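Kincaid Suturing Practice Project
Progress report to the Danville Fund
Saturday, August 23, 2025

The tissue bench at Ponavberg is running, the cold storage holds its temperature, and the smell has been discussed at two staff meetings. Small horizontal incisions remain our daily bread.
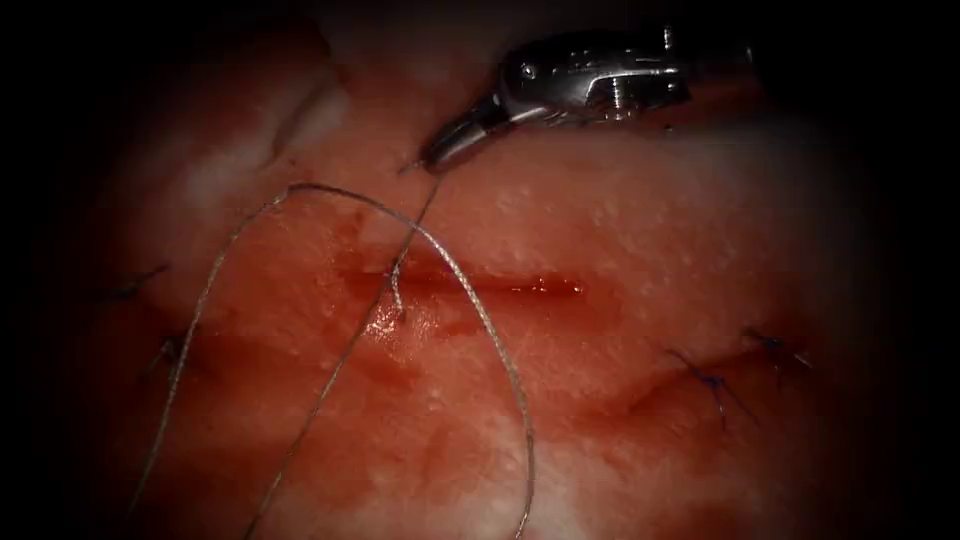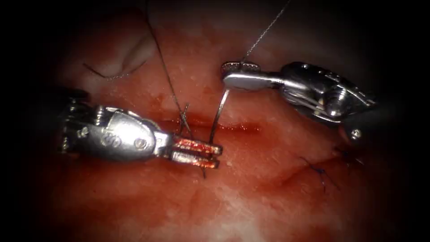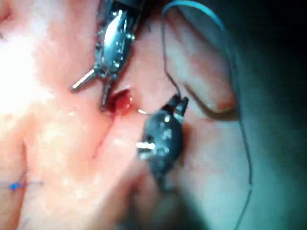 Of the 1200 stitches promised by October, we have placed 1304, a figure that includes several we would prefer to forget. Loose loops of thread are still our main source of delay – and of language. Needle spending stands at 80 percent of budget. The Platitport order is late again, so we ask to move the leftover travel money into thread. Hardly anyone wanted to travel anyway.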